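Launderette

Also: laundrette, washeteria (older, mostly shop signs), coin laundry, self-service laundry. Not to be confused with a laundry, where staff do the washing, or a dry cleaner's, which uses solvent.

A launderette is a shop where people wash and dry their own clothes in machines paid for by the load. Most open long hours. Many have no staff for part of the day. Found on shopping parades, near student housing, at campsites and harbours, in the basements of blocks of flats. Some are attached to a service wash, where the customer drops a bag off and picks it up later, folded.

Contents
Name
Before the launderette
Layout
Washing
Drying
Payment
Launderettes in Irnwood
Customs
Decline and return
See also

Name

"Launderette" came in with the first self-service shops and stuck. The spelling without the middle e is just as common and nobody agrees which is right; plenty of shops use one on the window and the other on the price list. In North America the usual word is laundromat. In Australia, also laundromat.

Before the launderette

Washing at home meant a copper, a tub, a mangle and most of a day. Towns with crowded housing built public wash-houses, often joined to the baths. Troughs, hot water, a drying room with racks that slid out of the wall on rails. Users paid by the hour. The wash-house was hard work but social, and in many places it outlasted the arrival of the launderette by some years, mainly becuase older users liked it and it was cheap.

The launderette took the hourly charge and swapped it for a charge per load. That suited people who wanted to leave and come back.

Layout

Washers along one wall, dryers along another or stacked above, bench in the middle. Larger machines go near the front door, where duvets and rugs can be carried in without squeezing past people. A folding table. A sink, sometimes. Soap from a dispenser, usually dearer than the supermarket next door.

Behind the machines there is normally a service corridor, narrow, for pipes, drains and ducting. Floors slope slightly to a gully. Windows are big, partly for light and partly so that people feel safe inside at night.

Surfaces get wiped a lot. Bright metal shows soap marks and limescale early, particularly in hard water areas, and gets cleaned with a soft cloth and something mildly acidic, then rinsed. Abrasive powder will scratch it and the scratches do not come out. 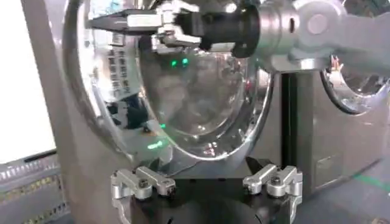

Polished chrome bowl standing on its rim, with green lights reflected inside.

Washing

Commercial washers are front loaders for the most part. Top loaders survive in older shops and in parts of North America. Commercial models run shorter programmes than domestic ones, with more water and a faster fill. Size is given as dry weight of laundry. A drum should be filled loosely, with a hand's width left at the top. An overfull drum washes badly and rinses worse.

Machines are bolted down to a concrete plinth or mounted on springs. Bolted ones are cheaper but need a good solid floor, which is why launderettes above ground level are rare. Sprung machines spin faster and leave less water in the clothes, so less time in the dryer after.

Soap: less than people think. Too much leaves suds in the rinse, and grey marks on dark cotton. Some shops dose automatically, with the soap piped in and included in the price. Customers with allergies often avoid these.

Drying

The tumble dryer pulls in air, heats it with gas or electricity, blows it through a turning drum and vents it outside. Small holes in the drum let the air through. Fluff is caught in a screen, which has to be cleared often. A clogged screen means slow drying and is a fire risk, the main one in the trade.

Most large dryers are gas where there is a supply. Heat pump dryers, which recycle the warm air, are gentler and use less energy but take longer, and time matters when people are waiting on the bench. Newer shops put large numbers on the fronts so that a customer can pick the right machine from a screen or a payment panel.

Clothes dry faster with some room to tumble. Splitting a big wash between two dryers can cost the same as a single long run and finishes sooner. Synthetics on low. Wool not at all, unless the label says so. Foam rubber never.

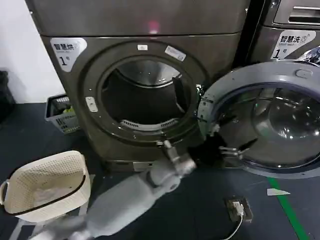
Geeta Agarwal
Section editor, Shops and Trades

Payment

Coins first, then tokens, then cards, now phones. Coin slides were simple and could be repaired with a screwdriver, but full coin boxes drew thieves, and every price rise meant changing the mechanism. Tokens got round that. A shop could put its prices up by charging more for the token and leave the machines alone. Old tokens turn up at flea markets, the brass ones particularly.

Central pay panels replaced the slot on each machine in many shops. One panel on the wall, key in the number, pay, go back and press start. Quicker to empty. Less good when it breaks, as the whole shop stops.

Launderettes in Irnwood

The town is often used as an example in local trade histories as its shops are well recorded. The first was Bolleo, on the station side, fitted out in a former dairy whose tiled walls and floor drains were kept. Pandey followed, family run, and offered service washes to the guest houses. At its peak the guest house trade came to 955 bags in a season, counted from the shop's own ledger. Tickets were pinned to the bags with nappy pins.

Grekis was a repair firm and not a launderette, though it is sometimes listed as one. It looked after the machines at both shops and sold reconditoned washers from a yard. Bolleo closed one February after a burst main and did not reopen. Pandey still trading at last check. Needs updating.

Customs

Finished loads left in a machine are a standing cause of rows. General practice is to wait a few minutes, then move the washing to a basket or the top of the machine, not the floor. Many shops put up a notice allowing it. Last wash is usually set well before closing, up to 2 hours in shops with slow dryers.

Dyeing is banned nearly everywhere. Horse rugs too, apart from shops with a machine set aside for them.

Decline and return

Cheap domestic washers cut the number of launderettes sharply. Rising gas bills and rents took more. Those that lasted leaned on duvets, service washes and contracts with salons and small hotels. Unstaffed outdoor units, set up in petrol station and supermarket car parks, have since brought self-service washing back to towns that had lost it.

See also

Wash-house
Mangle
Tumble dryer
Dry cleaning
Laundry symbols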